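Subject: Re: [serial-readers] Torkwood, chapter 8

On July 8, 2018, Hamish Rewi wrote:
> Chapter 8 is up. Does Wostska forgive her brother too fast?
> Be rough with me, I can take it.

Hamish, I read it twice before breakfast! No, I don't think it's too fast. She's been angry since chapter 5, and when she finally sits down next to him on the ferry (without a word, which I loved) I was ready for it. 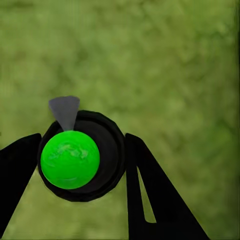
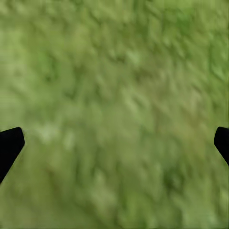 My one grumble is Kwok. He vanishes after the storm and I kept waiting for him to turn up at the dock. Even a line would do. Oh, and on page 61 the horse is called Pekex again, but you renamed her in the June draft.

Please don't touch the letter, though. I want the next one right now!

Dee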